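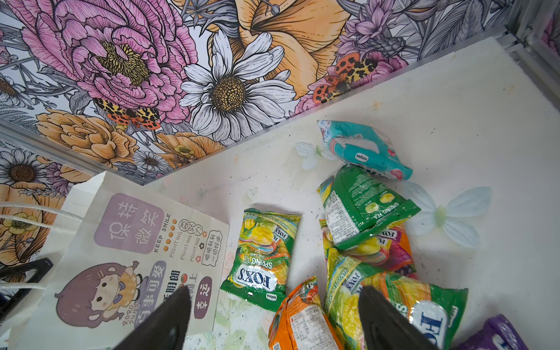
Favor bags for the spring open house

The packing for the Rurkudcombe open house starts Monday at 4, and we need more hands than we had last year. The plan is simple: each visitor goes home with a small paper bag with candy in it and a few artificial petals dropped on top. We have set up for 2,000 bags, which is what the print shop could deliver in one run.

The bags are cream paper with rope handles. The printing is pale purple and orange, with KEEP SMILE in English next to the same kind of cheerful message in Chinese, 保持微笑. Sem Van Hecke picked them out over the winter from a set of samples. Some members asked whether the English should be corrected to "Keep Smiling." It was discussed and the wording stays.

Candy is ordered and stored in the back room at Halvorsen. It is all in individual packets, so there is no need for gloves, but please wash your hands before you start. Do not open any packets to check them. If one has a torn corner, put it in the tray by the door and take another.

How to pack a bag:

Lay the bag flat first and press out the fold along the bottom, then stand it up. Candy goes in before anything else. Petals go in last – a small pinch is plenty. Last year people were generous with the petals at the beginning and we ran out well before the end, so the later bags looked bare beside the early ones. Leave the handles up and outside the bag. When they get tucked in, the bags catch on each other in the carton and the paper tears.

Finished bags go in the cartons marked Gamska, standing up, in a single layer. Stijn Vanhove will move full cartons to the hall with the hand truck. Please don't stack them yourself.

The floral wallpaper is staying up. Several people have asked about it after seeing the big peonies and daisies, the orange lily and the spotted moths. It came from Zustow, as the end of a discontinued roll, and there is very little left. Anyone who wants the offcuts for drawer lining or cards can leave their name with Sem. Pieces are small and mostly lavender.

Packing runs until 9 in the evening. You can come for the whole time or for an hour. There will be soup and bread at the halfway point, and coffee throughout. Parking is behind the building; the front spaces belong to the dental office and they do tow.

If we don't finish on Monday, a second session will be held later in the week. Stijn will post the time on the hall door. Leftover candy goes to the after-school room, and leftover bags will be kept flat for the fall sale.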